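Questions from founders — Kitton Growth Fund
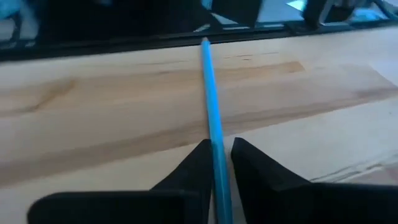 A blue pencil on a wooden table.

Last updated: 26 October 2024

What kind of companies do you invest in?
Kitton invests in small companies that already have paying customers. Most of them sell software or equipment to other businesses. We do not invest in real estate, restaurants or trading of currencies.

How much do you invest?
The first investment is normally between $400,000 and $2 million. We keep part of the fund for later rounds, but we cannot promise in advance that we will take part in them.

Do you need to be the lead investor?
No. In the present portfolio of 37 companies we were the lead in 14. With Lanedico we entered as a small partner and became the lead one round later.

Do you take a seat on the board?
When we lead, yes, one seat. When we do not lead, we ask for the right to attend the meetings without a vote.

How many requests do you receive?
Last year we received 794 business plans and made 13 new investments. Please do not take a negative answer as a judgment of your product. Often the reason is only the size of the market or the stage of the company.

What should I send?
A presentation of normal length, your accounts for the last two years and the list of present shareholders with their percentages. A financial model is welcome — but it can wait until the first call.

Will you sign a confidentiality agreement?
Not before the first call. If we continue to the detailed review, we sign one, and you can use your own text.

How long does the process take?
Usually three to four months from the first call to the payment. The legal part is done by our office in Estham and it is the slowest part, especially if the shareholder list is not in order.

Can a company from outside the country apply?
Yes, if it has a registered office here or is ready to open one before closing. Chraibi, for example, opened its local company in May and the agreement was signed after that.

I was refused. Can I apply again?
Yes, after six months. Write in the first lines of your message what has changed, so we can find the old file and compare.

Do you charge a fee to applicants?
No. If somebody asks you for money in our name, do not pay, and inform us by the contact form.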